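Test Cooks Wanted for the Pekus Home Pickling Project
Kukico Kitchen Library, spring round

Do you have a jar of something cloudy and wonderful at the back of your fridge? Or have you always wanted to make your own sauerkraut and never gotten past buying the cabbage? Either way, we'd love to hear from you!

Kukico is putting together a book of fermented vegetable recipes for small home kitchens, and we need people to cook from it before it goes to print. The working title is Pekus, after the street where Wulan Oei's grandmother sold pickled mustard greens, and the recipes come from families all over town: Lebanese turnips with a slice of beet in the jar, Mexican carrots and jalapeños, Indonesian mustard greens, plain old half-sour dills. Some have never been written down before. That's the fun part, and also the hard part, as "a good handful of salt" is a different thing in every hand.

What you'd be doing

You'll get five recipes to make at home between the start of March and the end of the month. Cook each one as written, even if you know a better way (tell us the better way afterward, please, we want it). Keep a short log as you go: what the vegetables cost, how warm your kitchen was, when the bubbles started, when you first tasted it and what you thought. Then fill in a two-page form for each recipe and send us one jar of your favorite for the group tasting.
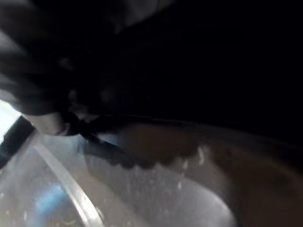
The tasting is my favorite day of the whole project. Last time Noura and Zaid Khoury brought the same turnip recipe made in two different apartments, and one was twice as sour as the other! We talked about it for an hour and ended up rewriting the whole section on room temperature.

Who we're looking for

Beginners, very much so. At least half of our test cooks should be people who have never fermented anything, so please don't talk yourself out of it. We also want a few old hands who can spot a weak brine from across the room. You need to be 18 or older, have a kitchen you can use freely and a kitchen scale that reads in grams, and be able to read the recipes in English. Tell us about any allergies when you apply so we can match you with the right recipes. A couple of them use fish sauce or dried shrimp, and we have a vegetarian set too.

What you get

We pay $703 per test cook for the full set, and we buy your vegetables, salt and jars on top of that. Half is paid when you start and half when your last form comes in. Your name goes in the book (or stays out of it, your choice), and you get two copies when it's printed.

How to apply

Write to Suha Rawashdeh at the Kukico desk, Sleiman Building, Hivport, or drop a note in the box by the front door. A few lines are plenty: who you are, what your kitchen is like, and the last sour thing you ate and enjoyed. Cirilo Chávez is happy to answer questions about the recipes by phone on Monday evenings, extension 3480.

We read every note, and everyone gets a reply before the first recipes go out.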